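Chapter 7
Fibers Before Thread

In this chapter you will learn:
What a plant fiber is and which parts of a plant supply it
How soaking, drying and beating free the fibers from the rest of the stem
Why some fibers can be spun and others are better stuffed, twisted or braided
How to keep a fiber notebook for the projects at the end of the unit

When I was first taught to spin, my teacher, Magdolna Lengyel, wouldn't let me near a wheel for the first nine weeks. I had signed up for her evening course in Bognár with visions of soft gray yarn and perhaps a scarf by April, and instead I was handed a bucket, a bundle of flax stalks and a wooden mallet. I was a bit put out, I'll admit. But by the time I did sit down at the wheel I knew what was running through my fingers, and I have taught my own students in that order ever since (though I do let them off a little sooner). So if you came to this book hoping to make thread, please be patient with me for one more chapter. Thread comes in Chapter 8, and you will be better at it for having waited.

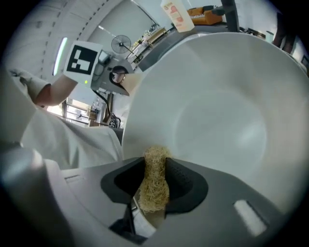 Let us start with the plant. A plant has to hold itself up, and it has to carry water from its roots to its leaves, and it does both of these jobs with long, narrow cells that have thick walls. When we talk about plant fiber in this book we mean those cells, or more often whole bundles of them stuck together, since a single cell is usually too small to be of much use to anyone with ordinary hands. In most plants the bundles are hidden away under the skin or buried in soft tissue, and you need to do some work to see them. The loofah is a lovely exception, and I always begin with one. Look at the rough beige tube standing against the big white bowl and you'll see that it is all strings, tangled every which way, with no skin and no flesh left. It grew as a gourd, a cousin of the cucumber, and those strings once carried water through the fruit. Because they branch and join in a net, you can't pull out a long straight strand, so nobody spins loofah. You can scrub with it very nicely, though.

Flax is arranged quite differently. Its fibers lie in bundles just under the outer skin of the stem and run along its length, side by side, which is exactly what a spinner hopes for. The trouble is that they are glued in place by a natural gum called pectin, and the gum has to go before the fibers will come away cleanly. The old way of doing it is called retting, which is a polite word for rotting that you stop in time. You lay the stalks in a pond, a tank or even wet grass, and bacteria and molds get to work on the gum. Stop too early and the fibers cling to the woody core. Stop too late and the fibers themselves grow weak, and your whole harvest is good for nothing but compost. (I have made that compost.) 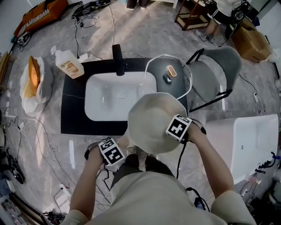 Retting takes patience and a good nose. Conall Gallagher, whose field notes from Sosto you will read in Section 7.3, judged his flax almost entirely by smell, and by snapping a stalk between his fingers every morning to see how readily the skin peeled back. Warm water speeds things along, and cold water slows them down, so no book can give you a fixed number of days. Keep a record of your own water temperature and your own results, and after two or three batches you will trust your notebook more than you trust me.

Once the stalks are retted and properly dry, there are three more steps: breaking, which cracks the woody core; scutching, which scrapes the bits of core away; and hackling, which combs what is left over rows of metal teeth. Each has its own section below. The short, tangled fibers that catch in the comb are called tow. Please save them – tow makes decent rope and very good stuffing.

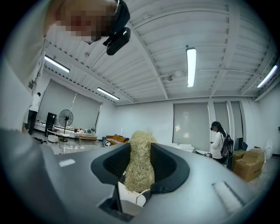

Not every stem is worth all this trouble. The stalks of wheat, rye and oats are stiff and hollow, and their fibers are short, so for most of history people have used them whole, as thatch, bedding, hats and beehives. We will come back to them in Section 7.5, where Evie Inskip explains how to dampen and split rye for braiding.

Before you read on, find one plant stem near your home, dry it, and break it slowly in half. Draw what you see at the break in your notebook, and write down whether any strands held on after the rest had snapped. You will need the drawing for Section 7.1.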